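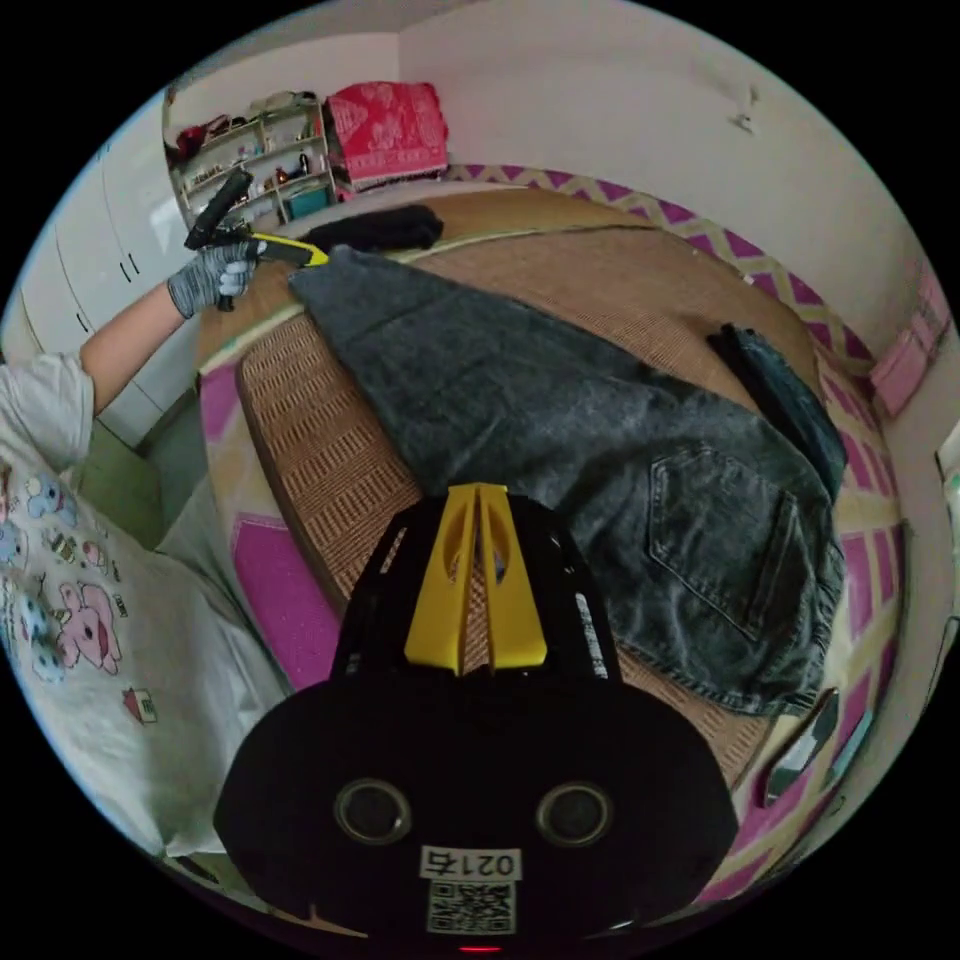 Clendano is a home-built robot project concerned with the handling of clothes and household cloth. It was begun in a spare bedroom and later continued at Pirside, a shared workshop in the port district of Wungate. Its stated aim is a low-cost arm that can pick up, spread, fold and trim garments, taught by people using hand-held grippers in their own rooms. The project's notes describe it as "an arm for the mending pile". How far it has met that description is disputed, and most of the published evidence comes from the builders themselves.

The name covers three things that are often confused: the arm, the pair of hand-held tools used to gather demonstrations, and the collection of recordings made with those tools. Only the second and third are generally agreed to work as described.

Background

Cloth is a difficult material for machines. A shirt dropped twice from the same height lands in two different shapes, and a gripper closing on one layer will often take up two. Industrial sewing rooms deal with this by keeping people at the point where fabric is picked up and laid flat. Hobby projects have tended to avoid the matter, or to show a single square towel being folded on a clear table under good light.

Clendano set out to work with worn clothes on ordinary furniture. Its early notes argue that a robot trained on a bare bench will fail on a bed, where the surface gives way and the background may be as busy as the garment. This part of the argument has been widely accepted among hobby builders. The claim that followed from it, that a cheap arm could be made to cope with such surroundings within a year, has fared less well.

History

The first version was assembled from second-hand servo motors and printed brackets. It had a reach too short to cross a pair of trousers laid out at full length, and was abandoned after its shoulder joint stripped its gears for the third time. No recordings of it folding anything have been released, although a page of the project notes refers to "a good tea towel in September".

The second version was built at Pirside, where members pay a monthly fee for bench space and tool access. It used a heavier base and a belt-driven shoulder. The workshop log lists repeated repairs to the wrist, and at one point the arm was out of use for so long that its bench was given over to a bicycle frame.

During that gap the builders turned to hand-held grippers, and the direction of the project changed. A person could carry the tools from room to room, work on whatever clothes were to hand, and produce recordings without a working robot. Critics have pointed out that this also removed the most awkward question from view, namely whether the robot could do the job.

Hand-held tools

The tools are used at home on beds, floors and ironing boards. Each has a body held in one hand, with a pair of jaws worked by the fingers and a camera that looks out over them. Recordings are meant to show the cloth from the position a robot's own wrist camera would have.

Builders' instructions for the tools are short. Users are told to charge both units before a session, to check that the label can be read, and to move at a steady pace. They are also told to leave the room as it is. Bedding, shelves and piles of laundry are supposed to stay where they were, on the grounds that a tidied room teaches the robot about tidied rooms. Some users have complained that this instruction is at odds with another, which asks for the garment to be kept clear of other items where possible. The two have stood side by side in every edition of the notes.

Weight is the most common complaint. After a long session the wrist tires and the movements become jerky, and jerky recordings are supposed to be thrown away. It is unclear how strictly this is done.

Collection of recordings

The released set contains 2462 recordings. The project's summary divides them into spreading, folding, stacking and cutting, with a further group marked "other" that has grown with each release. Spreading and folding make up most of the set.

The earlier target was 2000, and passing it was announced as a milestone. Several readers of the announcement asked how many of the recordings showed a finished task, and the reply was that every recording "showed useful effort". A later check by members of the workshop, working through a sample of 30, found 18 that ended with the garment in the state named in the task title. The builders objected that the sample was too small to say much. The members agreed, and asked for a larger check, which has not been carried out.

Denim appears often in the collection, to the point that one reviewer called it a study of jeans. The project defends the choice. Jeans are stiff enough to hold a shape for a moment and heavy enough to test a weak wrist, and their pockets and seams give a camera something to follow. Against this, a machine that has learned from denim may know very little about a thin blouse or a fitted sheet. Knitwear is poorly covered, and there are few recordings of anything wet.

Cutting tasks

The cutting tasks are the most criticised part of the project. They were added so that the arm might one day take worn garments apart for patches and cleaning rags. In the written task list they include opening a seam, removing a pocket and cutting a leg to length.

Supporters say that mending and reuse cannot be taught without a blade, and that a person who wants rags from old trousers will use whatever knife is in the drawer. The notes call for a glove on the hand nearest the blade and a firm surface under the cloth. The second of these is hard to square with the project's fondness for beds. A woven mat or a sheet gives little protection to what lies beneath it — and a mattress is an expensive thing to cut by mistake. An ordinary knitted glove, for its part, should not be assumed to resist a blade unless it is sold for that purpose.

A more basic doubt concerns the robot. Pirside does not allow the arm to hold a knife while powered, and no other workshop is known to have offered. Until that changes, the cutting recordings have no machine on which they can be tried, and their value remains a matter of opinion. The project has suggested that they could first be tested with a blunt tool. Sceptics reply that a blunt tool drags the cloth where a sharp one parts it, so that the result would say little either way.

The arm

The present arm is the third version and is known as the Schumacher arm, after the lane behind the workshop where its base plate was found in a skip. It is clamped to a bench and has one gripper, made to match the jaws of the hand-held tools. Since many of the recorded tasks use both hands, a large part of the collection describes actions that the arm has no means of copying. A second arm has been listed as "next" in the notes for a long time.

At an open evening in Wungate the arm folded a pair of child's trousers in half, and then failed to repeat the action with an adult pair. Visitors' accounts differ on whether it was helped. The builders say that a hand was used only to straighten the waistband between attempts. Others present regarded straightening the waistband as the task.

Speed has not been measured in any published test. The project's own videos are played at several times normal pace, a fact given in the notes but missing from the videos.

Cost

The project describes itself as low-cost, and its parts list supports this if the list is taken as complete. It leaves out the computer used for training, the workshop fees, the parts broken along the way and all of the labour. Builders who have tried to make the hand-held tools report that the printed parts are simple and the camera mounting is fiddly. No complete copy of the arm is known to exist outside Pirside.

Reception

Opinion among hobby builders is mixed. The collection has been praised for its untidy rooms, mixed light and patterned bedding, which many larger efforts lack. The tools have been borrowed or copied for work on other household tasks, including bed-making and the sorting of socks.

The arm has attracted less praise. A review circulated in the Wungate workshop newsletter judged that Clendano had "built a good way of writing things down and a poor way of doing them", and advised readers to take the recordings and leave the rest. The builders printed the review in their notes with a short answer, saying that the wrist had since been replaced.

See also

Garment folding machines
Hand-held grippers
Learning from demonstration
Shared workshops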